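Amaral Street's secondhand furniture hall reopens with room to spare

The Gurell furniture hall on Amaral Street is open again, and what a difference a bigger floor makes! The reuse group Enico has moved its whole stock of donated dressers, cabinets and tables into the old Clisamine building, and shoppers finally have space to pull out a drawer without bumping into someone's lamp.

Salvador Gouveia, who runs the hall, spent most of October getting pieces ready. Every cabinet gets cleared off and wiped down, and the drawers are checked one at a time before a price tag goes on. It's slow work, and he loves it. "People bring in something their grandmother owned, and you get to send it off to another home," he said. "I could do this all day." 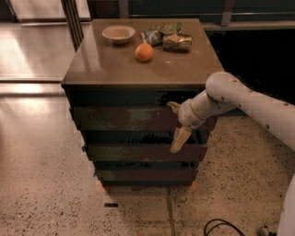 Clearing the tops is usually the first job. Snack bags and crushed cans go straight out, fruit heads for the break room, and any bowl worth keeping is washed and put on the kitchenware shelves (which are very good right now, by the way).

The hall found new homes for 1,311 pieces last year, and Enico is hoping to reach 3,000 now that it can show so much more at once. Storage pieces with drawers go fastest, especially the darker wood ones.

Simão Rocha will also be teaching a free drawer repair class at the hall, with six places each time. Bring a drawer that sticks, and he'll supply the wax, the sandpaper and plenty of encouragement. Sign up at the front desk. Doors open at 10 a.m., and large items can be held for four days.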